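Textiles for Interiors - week 2 handout
Bedding: fills, weaves, care

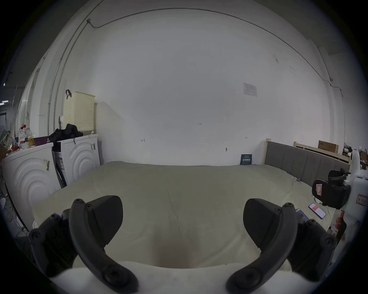
1. Thread count
Number of threads per square inch, warp + weft added together. Higher is not always better. Mills can twist thin yarns together and count each strand seperately, so a very high number on the label may mean a heavy, stuffy sheet. Look at fiber length first, then weave, then count.
Lab swatch from Wike: 224, percale, long staple cotton. Feel it before you read the tag.

2. Weaves to know
Percale - one over, one under. Crisp, matte, cool. Wrinkles a lot.
Sateen - more thread on the surface. Smooth, slight shine, warmer, snags easier.
Flannel - brushed after weaving. Pills if the yarn is short.
Jersey - a knit, so not really a weave, but it comes up on the test.

3. Duvet fills
Down: light, traps air, expensive. Fill power = how much space one ounce takes up. Don't mix this up with fill weight (how much is in there).
Feather: heavier, quills poke through a cheap shell.
Wool: good with moisture, doesn't loft much.
Polyester: washable, cheap, goes flat in time.
Shell has to be woven tight or the fill leaks. Baffle box vs sewn through - draw both in your notes, sewn through has cold spots along the stitching.

4. Care
Wash covers seperate from towels (lint, abrasion). Down needs low heat and a long dry, take it out and shake it, put it back. Wool - check label!! Some can't be machine washed at all.

For next time
Read the Muvthorpe mill case, 2 pages, it's in the course folder. Bring 2 fabric scraps from home, any fiber, for the burn test. Tie your hair back.
Worksheet due 17th April, paper copy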